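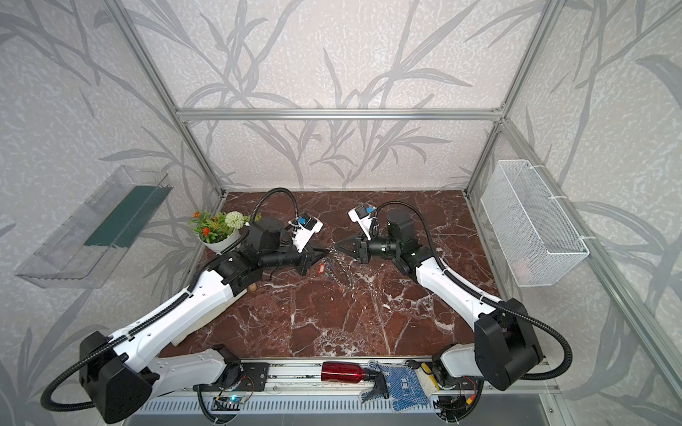
mossyferret: I'd clear the whole table before you record another minute, Telmo. Every odd thing you leave lying around is one more thing the policy can latch onto, and you'll spend the winter wondering why it reaches for the wrong corner.

Home Boards Two-Arm Setups Recording Search Log in

Gatitz Boards > Recording
Clutter or no clutter when gathering demos?
Posted by Telmo Casado, 2025-09-26

Pulling that up from the old welcome thread, as it deserves its own space and I've been chewing on it all week (thank you, mossyferret, even if I'm going to argue with you a little!).

So, we've got the two arms facing each other over the dark marble top, and the task is a pass from the left gripper to the right one, small household things mostly. Back in May we did it your way. Bare table, one object, same spot every time, and the training curves were lovely. Then I moved the object over by the width of my hand and the left arm went happily to where it used to be and closed on nothing. My poor wife heard me groan from the kitchen.

This time I'm leaving things out on purpose. The potted plant keeps its place in the back left corner and the walls keep their big gray leaf print, but whatever is on the table gets shuffled between episodes. I do eleven passes, then reshuffle, then eleven more. It's slow going and my coffee is always cold, but I like the rhythm of it.

What I'd love to hear is how you all decide how far to go. Do you change everything at once, or one thing at a time? And do you throw out fumbles, or keep them if the operator recovers?
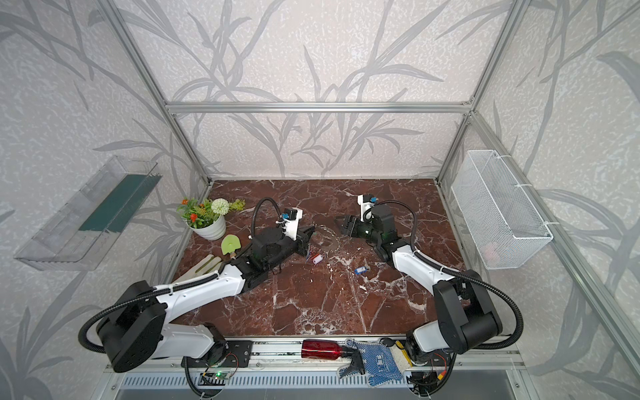 I should add that clear plastic is the part I'm most nervous about. On a dark surface with white veins running through it, I can lose the edge of a lid myself if I lean back in my chair, so I have no idea what the wrist cameras make of it. I've been giving those passes their own label in Cabello so we can pull them out later if they turn out to be poison.

Replies

mossyferret
Well, I'll take the scolding, but I'm not giving up the whole argument. A bare table with varied positions is a different thing from a bare table with one position! You changed two things between May and now and you're giving all the credit to the clutter. Try bare with the object moved around and see how far that gets you.

Telmo Casado
Ouch, and fair. I'll set aside an evening for it.

Junebug_Stostbridge
Please keep the fumbles, friend, so long as the recovery is clean. Our group went through a spell of deleting anything that looked clumsy, and what we got was an arm that was beautiful right up until it missed, and then just hovered there like it was waiting for the bus. I put eight recoveries in with each new batch now and I sleep better.

tin_lantern
Gently disagreeing with Junebug. Recoveries are fine from a steady operator, but a tired one teaches bad habits, and you can hear it in the replay if you listen to the motors. I'd label them like the clear plastic and decide later.

Junebug_Stostbridge
Labels are good, I'm all for labels. I just don't want him tossing them tonight!

Comments on this page

rowan.k: Does the Plalberg export keep those labels? Mine came through blank.
Telmo Casado: It does for me, but only with the notes column switched on before you start recording.
rowan.k: Found it, thank you kindly.
oldpatchbay: With mossyferret on this one. Bare table first, then add things back.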